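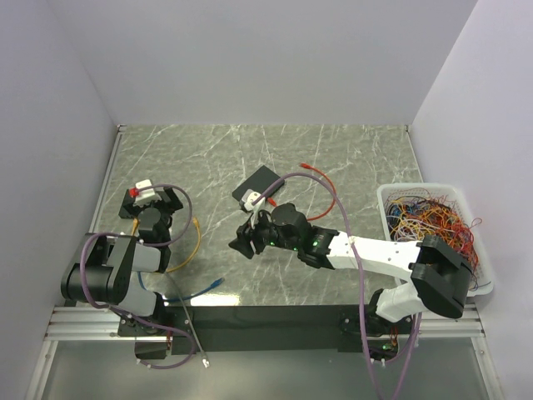 Chores and Machines: Your Questions

Updated 2022-12-21

Can a robot do my laundry yet?
Parts of it. Folding a towel that's already lying flat is within reach for a good two-armed setup, slowly. Pulling one inside-out sock from a warm heap is still hard, and I love watching people try. Fabric never lands the same way twice.

What about the dishes?
Loading plates into a rack the robot knows, yes, in a lab kitchen. Your own sink with a fork hiding under a pan, no. Ask me again in August!

Why do you keep going on about cables?
Cables are my favorite chore of all. Everybody has a drawer or a basket of them, and every small workshop plugs and unplugs them all day long. A cable bends wherever it likes, it loops over the robot's own arm, and then the connector at the end has to go in straight. Soft and floppy at one end of the job, stiff and fussy at the other — you get both problems in one go.

Do you need two arms for that?
You can get by with one if something clamps the other part. Two arms are much nicer. One can hold a plug while the other works at the device, and you can hand things across.

How often does it work?
Our own long run at the Poltcombe workshop was 346 tries at seating one connector, and 300 of them went in. I was thrilled with that. A person doing the same job would be annoyed to miss once, so keep both thoughts in your head.

Is it faster than a person?
Not even close on the fiddly stuff. A plug I can seat while looking out the window can take a robot up to 50 seconds, with a few little nudges along the way.

Does color help?
It helps a lot when cables cross. Red, yellow, blue and purple are easy to tell apart on a gray tabletop. Behind your TV, where everything is black and dusty, is another story.

Could it untangle a whole basket of wires?
I'd pay to see it. Picking one loose wire off the top is fair game. Working out which end belongs to which wire in a packed tangle is a research problem, and a fun one. The people on the Orkuseck forum have a long thread on it, and I read every post.

What is Flirkix?
The name of our practice task list. It covers wiping, sorting, folding, plugging in and putting lids on jars. Villalobos is the shop-floor version, with more screws.

How much practice does a robot need?
For a single plugging task we recorded 3,000 short runs before we stopped adding more. Some tasks need far fewer. Lids were surprisingly quick.

Should I wait to buy one for my house?
If you want the chores done, get a good dishwasher and wait. If you like tinkering, a small arm on a solid table is a wonderful way to spend a winter — start with blocks, then move up to plugs.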